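Packing a Kitchen for an Overseas Posting
Navy families page, updated 15th October
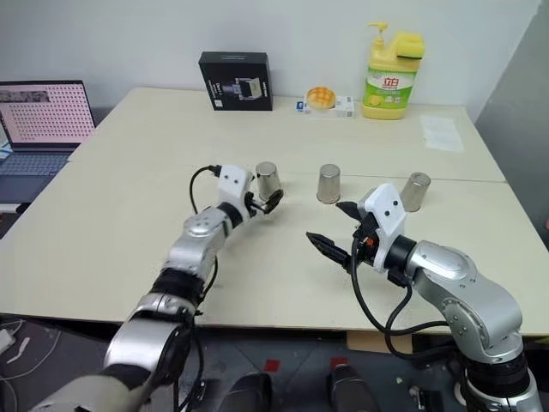 Orders to a base abroad usually come with a weight limit, and the kitchen is where most households waste it. Start sorting as soon as the orders are in hand. If you report in January, the packers will want a date well before the holidays.

Check the voltage first. A 120-volt mixer or coffee maker needs a transformer in most host countries, and anything with a heating element needs a big one. Leave those in storage and buy local. The thrift shop on base is full of kettles from families rotating home.

Weigh cast iron before you decide. One skillet earns its place. A full set can eat up pounds you will want for books and bedding.

Wrap plates in dish towels and stand them on edge - they crack more often when stacked flat. Fill the inside of every pot with something soft. Tape lids on with painter's tape, never packing tape, which leaves a gum that takes an afternoon to get off.

Empty the spice rack. Many host nations will not admit seeds, dried meat or honey, and one jar can hold up a crate. Li-hua Liao lost two weeks that way over a bag of dried beans.

Keep a box out of the main shipment for the first weeks:
One saucepan and one frying pan
A sharp knife in a sheath
Can opener
Plates, cups and forks for each person
Dish soap and a sponge

Send it with the express goods. Household goods can be delayed when ships are diverted for exercises, and the transport office will not always know the new date.

Photograph the serial plate on any appliance worth more than $500 and keep the pictures on your phone. Zachary MacLeod claimed $789 for a dented range and was paid in full on the strength of two photos. Write the crate number beside each item on your own list as well. The movers' copy is often hard to read.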